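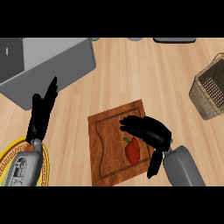
Joscha Grube wrote:

> I've read the whole of the Clallstead draft now, all 257 pages, and the voice of the ferryman is the best thing in it. But I lose him in the middle. By chapter six he has stopped sounding like a man who grew up on the water and started sounding like a preacher who once saw a boat. Is that meant? If it is, I think the reader needs warning. If it isn't, I'd go back to how he talks in the first two chapters and hold to that.
>
> I'd also drop at least half of the apostrophes. I found myself counting them on page 80 and gave up.

Joscha,

Thanks for reading it so quickly. I'll take the second point first, as it's the easy one. The apostrophes are going. I put them in when the ferryman's tale was a short piece meant to be read aloud, and they were there for my own benefit, so I'd know which sounds to swallow. On the page they look like flies. I've been through chapter one and kept "an'" only where he is shouting. He still sounds like himself. Most of it was in the word order all along.

The preacher is harder. He was meant to change after the flood at Güler, when he has carried the saint across and been paid with a fish that never goes off. I wanted him to have picked up some of the saint's manner without noticing it, the way you come home from a long stay somewhere with other people's phrases. But I can see I've done it all in one go between two chapters, and nothing in his talk before that leads up to it. If Gastora teased him about it, once, in the scene on the jetty, that might be enough of a warning. She is the only one who knew him before. I'd rather do that than cut the long speech to the eels, which I know several people on this list dislike.

On the saint himself, someone asked last month whether he should have a name. I'm leaving him without one. In the old version he was called Joriner and everybody wrote to ask me what it meant. It didn't mean anything. Joriner is now the name of the boat and I've had no letters.

Two other things while I'm writing.

The word count has gone up again, by 390 words, nearly all in the drowning chapter. I know I said it would come down. The bit where the bell is heard under the ice was only a paragraph, and it couldn't carry the ending as it stood.

I'd also like to read at the November meeting if there's still a gap. Ten minutes would do, and I'd read the jetty scene with Gastora's new lines in it, so that people can say whether the joke gives too much away. If somebody else wants the slot I can wait.

The revised chapters five to seven will go up in the usual folder once I've fixed the tides. At the moment it is high water twice in one afternoon, and the ferryman, of all people, says nothing about it.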